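Home | List archive | Join or leave | Swap shelf | House rules

Clusdale Menders and Makers: list archive
Thread: Re: folding (and reviving) sweatshirts
Posted in June, early evening, by the Bhattacharjee household

Hello all,

I'm so glad somebody brought up sweatshirts, as I've been itching to talk about them ever since we emptied the big wardrobe! I'll answer bits of the earlier message as I go, with the original left in so that anyone joining the thread can follow.

> I have a shelf of grey sweatshirts and hoodies that I fold
> every week and every week it slumps forward onto the floor.
> I've tried folding them in thirds, like the T-shirts, and it
> makes a fat sausage that won't stay shut. Does anyone have a
> way of folding heavy jersey that really stays put? And is it
> worth doing at all, or should I just hang the lot?

Worth doing, definitely, and please don't hang them. I hung mine for years and every one grew little horns at the shoulders. Jersey is knitted, so it gives wherever the weight is, and a heavy sweatshirt on a thin hanger is all weight and two small points. Fold them and they keep their shape beautifully.

The thirds problem is an old friend. A T-shirt is thin enough that the layers lie down flat on each other. A sweatshirt isn't, and if you do thirds one way and then thirds the other you've made nine layers of fleece in the middle and it simply springs open again. Halves are your answer. Two folds along the length, one or two across, stop there. The parcel is bigger but it's flat, and flat is what stacks.
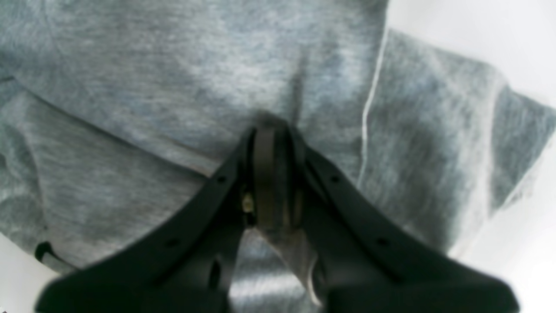
Grey marl is my favourite thing to fold, and also the thing I've got wrong most often. It's a forgiving colour (it hides fluff, it hides the odd tea splash) but it's a terrible one for finding your way about, because front, back and sleeve are all the same soft speckle once they're in a heap. When it's bunched up in deep rounded folds like this, with a thin white cord or piping or whatever you've got running down the side, grab hold of the pale line with your eye first and work outwards. I look for anything that isn't grey: a cord, a label, a dark bit of trim. Then I find both shoulder seams by feel, take one in each hand, and give the whole garment a single good shake. Most of the creases drop out in that one shake and you can see which way up you are. After that it goes face down on the table and I smooth from the collar to the hem with the flat of my hand, never the other way, or you push a ridge of cloth up to the neck and have to start over.

> My other trouble is the hoods. What do you DO with the hoods?

Oh, hoods! I have gone through every possible stage with hoods. I've tucked them inside the neck (lump), folded them down the back (bigger lump), and for one winter I rolled each sweatshirt up and stuffed it into its own hood, which looked adorable and took up twice the room. These days I lay the hood out flat above the body, fold the sides of it in so that it's no wider than the neck, and bring it down over the back before I do anything else. Then sleeves, then halves. If you smooth the hood properly at that point you get one even layer, and the stack stays level. Drawstrings go inside. If they're left dangling they catch on the one below, and you pull out three when you only wanted the navy.

For the sleeves, fold each one straight across the back, and then down at the elbow so the cuff points at the hem. Cuffs are the thickest part of the whole garment, so if both land in the same place you'll have a hump there. I stagger mine, one a bit higher than the other. It looks fussy written down but your hands learn it after a wash or two.

> Shelf is 80 cm wide if that matters, and fairly shallow.

It does matter, and you're luckier than you think. Eighty centimetres will take two stacks side by side with room for your hand between them, and you do want that gap. I cut a piece of stiff card to the depth of my shelf, and I fold everything to the card. Once they're all the same depth nothing hangs over the front, and it's the overhang that brings the pile down. I'd keep each stack fairly low as well. We have 16 sweatshirts between us at the moment (I know, I know, it was more before the wardrobe) and I split them into heavy and light with the heavy ones underneath.

I'd put the folded edge to the front too. Then you can slide your fingers under one fold and lift it, and the rest stays where it is. If you stack them with the hems and cuffs facing you it's like trying to take a page out of the middle of a newspaper.

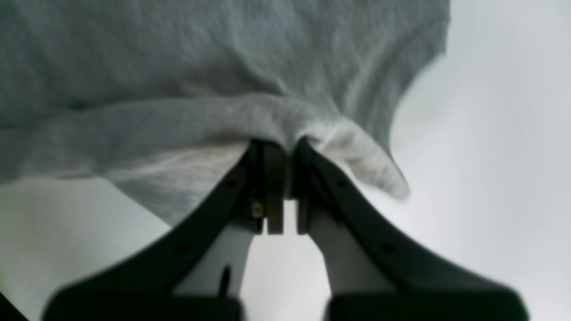
Should you iron sweatshirt jersey before you fold it? I wouldn't bother. Shake it, smooth it while it's fresh off the line, fold it straight away, and the pile above will press it for you overnight.

On washing, since somebody asked off-list: I turn them inside out, fasten any zips, and use a cool wash with less powder than the packet suggests. The fleecy side holds on to powder terribly and goes stiff. If you've already got a stiff one, run it through again with nothing in the machine at all. I did this with an old grey one that I was about to cut up for dusters and it came back so soft that I've been wearing it ever since, including to the shop.

Drying is where the shape is won or lost. I peg mine at the hem, upside down, with the pegs right on the side seams where the marks won't show. Indoors I lay them over two rails of the airer so the weight is shared. Please don't put them over a radiator. The ribbing at the cuffs goes all wavy and I've never managed to get it back, though if anybody on the list has, I would love to hear how you did it!

> Last thing, bobbles. Mine are covered under the arms. Comb,
> razor or leave alone?

Comb for me. I have a little fabric comb from the Drosteck stall at the summer market, which I bought on a whim and now use constantly. Lay the underarm dead flat, hold it taut with your other hand, and go in short strokes in one direction. A razor works faster but I've gone through the cloth with one, and it was a good cloth too. If you're going to do it, do it before the wash so the loose bits come away in the machine and don't end up all over your nice clean stack. Oh, and check inside the filter afterwards.

One more idea for anybody with more sweatshirts than shelf. My sister-in-law in Olten files hers in a deep drawer, standing up on end like records, and I was very doubtful until I tried it. You fold in halves as before, then fold the long parcel once more so it will stand by itself, and in they go with the fold uppermost. My drawer takes 11 like that. The lovely part is seeing every one of them at once, and the less lovely part is that as soon as you take a few out the rest start to lean, so you need a shoebox lid or a bookend to take up the slack. I keep the summer-weight ones in there and leave the thick ones on the shelf.

If you're doing a big sort, I'd say pull everything out onto the bed first and do all of one kind together. I used to go through the basket in whatever order it came and my folds were a different size every time. Doing all the hoodies in a row, with the radio on, I get a rhythm going and it's done before the kettle's been on twice. I find it really restful, if I'm allowed to say that about laundry.

I've still got a bag of outgrown children's ones in decent condition, mostly greys and a couple of reds, with good ribbing on all of them. Happy to bring them along to the next swap if someone can use them, either to wear or for patches. Elbow patches cut from old sweatshirt are wonderful, by the way, they don't fray like woven cloth, and you can leave the edge raw and just stitch round it. I did a pair for a gardening jumper in spring and I'm rather proud of them.

Do write back and tell us how the shelf gets on. And if the halves don't work on the really thick ones, try leaving out the last fold altogether and laying them flat, two deep, along the back.

Happy folding!

The Bhattacharjee household, Clusdale

Contact the list keeper | © Clusdale Menders and Makers | Back to top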